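Home | Publications | Archive | FAQ | Contact

Velport Local History Group
Questions we are often asked
Category: Oral history project
Last updated: October

Who can give an interview?
Any person who lived or worked in Velport or Morbridge, for any length of time. You do not need to have a special story. Some of our best recordings are about school dinners and the bus.

How long does it take?
Usually one hour. If you get tired we stop, and we can come back on another day.

Do you come to my house?
Yes, if you prefer it. Constanza Rivadeneira arranges the visits and will call you first to agree on a time. We also have a quiet room behind the library on Nair Street.

May I change my mind later?
Yes. You receive a typed copy before it goes into the archive, and you can cross out what you want. After that, please write to us and we will close the recording to the public.

How many recordings are there?
At present 84, from the brickworks years up to the closing of the Terkis mill. Of these, 33 are typed in full. The others have only a short summary - we are working on them slowly.

Can I lend old photographs or papers?
We are very glad to have them. Afiq Saragih makes the scans and returns the originals to you within two weeks.

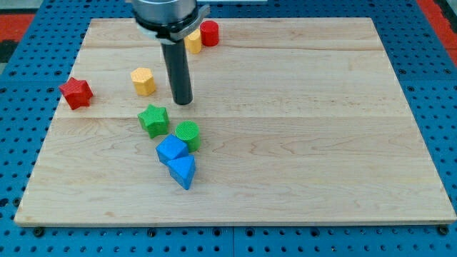

Please write the names on a separate sheet and not on the back of the photograph. If you are not sure of a name, put a question mark next to it.

Can I listen to the recordings at home?
Not yet. You can listen in the library from 10 a.m. Ask at the desk for box 803 or box 810, where the lists are kept.

Is there a cost?
Listening is free. For a printed copy of an interview we ask only for the price of the paper.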